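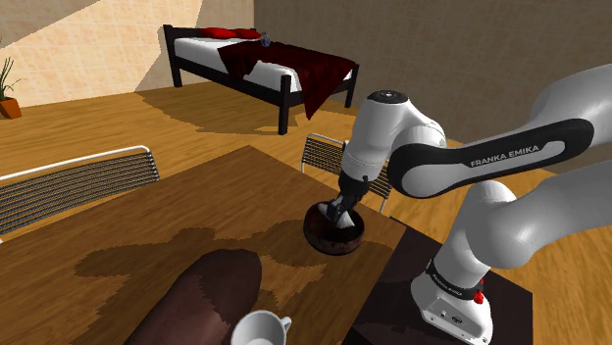
The Weight of Water at Dumberg

The gauge at Dumberg stood in a concrete well on the left bank, 33 steps below the road. Heriberto Ñahui read it twice a day, at seven and at seven. He wrote the level in pencil, to the nearest centimeter, and initialed it.

On the morning of Thu 26 February the level was 341. He wrote 341. The evening before it had been 298, and it had not rained.

He tapped the float cable. It moved freely. He checked the counterweight, the pulley and the clamp screw, in the order given on the card inside the lid. Then he went down to the staff gauge, which was enameled iron bolted to the bridge pier and had no moving parts, and read it from the bank through binoculars. The staff gauge also said 341.

The rule for a rise of more than 40 centimeters in twelve hours was to telephone Grillgate. A rise of 43 was more than 40. He telephoned.

"Did you open anything?" said the duty engineer at Grillgate.

"There is nothing here to open."

"Softić didn't open anything either. I have their sheet. All gates closed since Monday."

"Then the water is coming in below Softić."

"Nothing comes in below Softić."

This was correct according to the map. Between the Softić weir and the Dumberg gauge the river ran in a lined channel with no tributaries. There was one culvert, at Trorard, and it had been bricked up in June of the year Heriberto was hired. He had signed for the bricks, 200 of them.

He took the truck. The road followed the channel on the east side and he drove it in second gear with the window down, watching the waterline on the far wall. The wet band was the same height for the first two bends. After the third it dropped, and he backed up until he could see the place where it changed.

The brickwork at Trorard was intact. The mortar was sound and he could not get the blade of his knife into it. Water was coming out of it anyway, through the whole face, in a sheet as even as poured glass. It was clear. The river was brown.

He filled a sample bottle and labeled it with the time and the station. He measured the temperature at three points across the face and got the same figure at each. In the remarks column of the field book he wrote "Inflow at Trorard, source not established," and drew a line under it with the edge of the thermometer case.

He put the bottle on the kitchen table when he got home and went to wash.
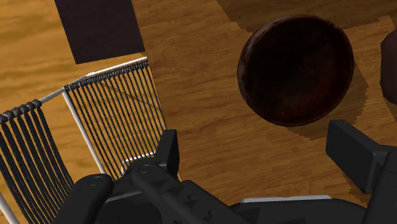
The floor at the Dumberg house.

At seven in the evening he read the gauge again. It was 341. He initialed it, closed the lid, and climbed back to the road, where he found that he had counted 34 steps. He went down and counted them a second time. Then he turned to a new page in the field book and ruled a column for steps, next to the one for water.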